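Pudico is recruiting demonstrators to record household handling tasks at home, using a hand-held two-finger gripper. The recordings are used as training examples for a manipulation model. Posts are part-time and fixed-term. Notice issued February 2021.

## Background

The Gillidik set holds 1,746 accepted recordings, most of them made in one test kitchen at our Wynne site. A model trained on these does well in that kitchen and poorly in others. The second round will be recorded in ordinary homes, with the demonstrator's own crockery, cloths, furniture and lighting. Rooms should be left as they normally are. Please do not tidy up, buy matching dishes or change the curtains for our sake.

## The work

Each demonstrator is lent one gripper and a task list. The current list has 18 tasks, grouped as follows:

- plates and bowls: lift, tilt, turn, stack, unstack
- containers: open, close, place inside a larger one
- vegetables and other food: move between board, bowl and plate
- cloth: fold once, drag flat, pick up by a corner

A task is recorded several times with the starting position changed between attempts. An attempt starts with the jaws open and clear of the object and ends when the object has been released. The free hand stays out of the working area unless the task sheet says otherwise. Failed attempts are kept and marked as failed in Jostico, the upload program. Do not delete them.

Expect to spend almost 13 hours a week on recording, labelling and upload. Hours are your own choice, but at least one session a week should be in daylight and one under room lighting.

## Requirements

- aged 18 or over, living in the area served by the Wynne office
- a table or worktop you can use for an hour without interruption
- steady use of either hand; left-handed applicants are particularly wanted
- a home connection able to upload a session overnight
- written agreement from every adult in the household

Experience with robots is not needed. Experience of dull, repetitive work done carefully is an advantage, and you should say so in your application.

## Conditions

Training takes one morning and is paid at the normal rate. The gripper remains the property of Pudico and is returned at the end of the contract. Breakages of your own crockery during a recorded task are refunded at replacement cost, up to 70 pounds per household. Letters, screens and documents with personal details must be put away before recording. Sessions in which another person's face appears are removed on review, and the time is still paid.
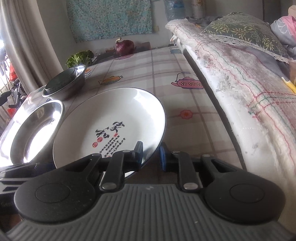 **Do I need to own any special dishes or utensils?**
Ordinary ones are what we want, in whatever mix of sizes and materials you already use.

## How to apply

Write to Lucie Arsenault, Data Collection, at the Wynne office. Give your address, your preferred hand, the hours you can offer and a short list of the rooms you could record in. Technical questions about the gripper or Jostico go to Lech Pietrzak. Applicants who wrote to us in January need not apply again.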